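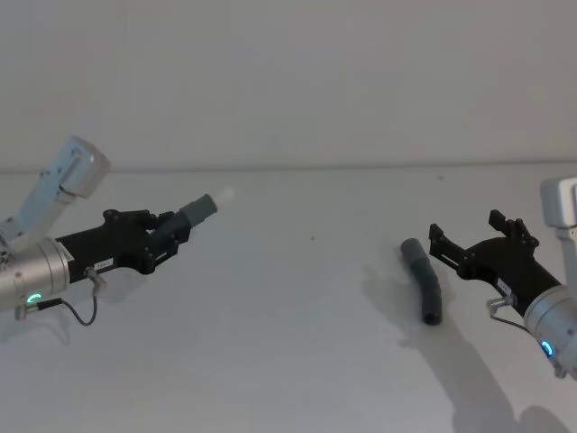 Section 3. Watching a Live Event

Before you begin

The Zeren receiver can show live award shows, concerts, and other broadcasts offered in your area. Channel listings depend on your television provider and on the region entered during first-time set-up. If you have moved since then, update the region under Settings > Location before continuing.

Setting a reminder

1. Press GUIDE on the remote control.

2. Use the arrow keys to move to the date of the broadcast. Listings for the Grirwood Music Honors, for instance, appear under 12th February.

3. Highlight the program and press OK. The program page opens.

4. Select Remind Me. A small bell is shown beside the title in the guide.

5. Press EXIT to return to live television.

Note: Start times are shown in the time zone of the receiver. Announcements made by the network may use Eastern time.

Recording the broadcast

1. Open the program page as described above and select Record.

2. Choose This Showing Only. Do not choose All Showings unless repeats are also wanted.

3. Under End Time, select Extend. Live ceremonies often run past the scheduled hour, and the receiver does not follow schedule changes made during a broadcast.

4. Check the storage bar. If it reads more than 80 percent full, delete older recordings before the event begins.

Caution: Do not unplug the receiver while the red light is on. The recording in progress may be lost.

Red carpet coverage

Arrivals and backstage interviews are usually listed as a separate program, sometimes on a different channel. Set a reminder or recording for each one. Receivers with a single tuner cannot record 2 channels at once; the Pivach dual tuner (sold separately) is required.

Sound settings

For musical performances, select Audio > Concert. Night Mode should be turned off, as it reduces the difference between quiet and loud passages. When using a Somogyi sound bar, set the receiver volume to 70 and adjust the level from the sound bar remote.

If the channel does not appear, see Section 7, Missing Channels.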